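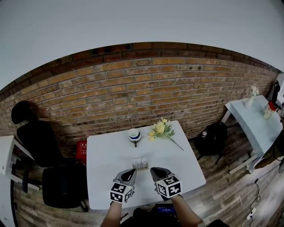
White table, brick wall

Isolated gate supply sags when switching frequency goes up
Asked by Merike Lukoševičius, September 2018

I have a half bridge with two 1200 V IGBT modules, each driven by its own small board. The boards get +15 V and -8 V from an isolated DC/DC converter made by Eltik. At low frequency everything looks fine. When I go up to 11 kHz the +15 V rail drops to 13.2 V on both boards, and after a few minutes the undervoltage lockout trips on the high side. The low side has never tripped.

Things I have tried:
Swapped the two converters. The fault stays with the high side.
Added a 10 µF ceramic on the positive rail. No change in the average voltage, only less ripple.
Raised the turn-on gate resistor from 2.2 to 3.3 ohms. No change.

The converter is sold as a 2 W part. Is it too small, or should I be looking at the layout?

2 answers

Stavros Kelmendi
Work out the gate power before you touch the layout. It is gate charge times the full voltage swing times frequency. Your swing is 23 V. You didn't give the gate charge, so look it up for your module, and check what swing the data sheet uses, since many quote it for +15/-15.

If the charge is 6 µC, you get 6 µC x 23 V x 11 kHz = 1.5 W for the gate alone. Add the driver's own quiescent current and you are close to 2 W. A lot of small converters are unregulated, and the output falls as the load goes up. They are also derated with temperature. Look for the derating curve, usually on the last page. If yours starts at 70 °C and the board sits next to a heatsink, you may not have 2 W at all.

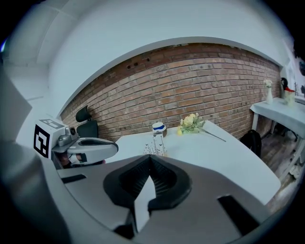 Changing the gate resistor won't help with this. It changes how fast the charge goes in and where the heat ends up, but the charge per cycle is the same. More capacitance won't fix an average droop either. You do want enough of it to supply the peak current, so leave the 10 µF in and put another one on the negative rail.

For the high side tripping first, measure the rail with an isolated differential probe right at the driver pins. Check the lockout threshold on both boards too. The spread between parts can be half a volt, and at 13.2 V you don't have much to spare.

I would go to a 3 W or 4 W converter with low coupling capacitance.

Panagiotis Softić
Had the same thing on a drive we built in Flivdale. Bigger converter fixed it. Check your input voltage as well, ours was low at the end of a long ribbon cable.

Comment from Merike Lukoševičius
Gate charge is 5.4 µC at +15/-15. Input at the connector is 14.6 V, should be 15. Ordering the 4 W version.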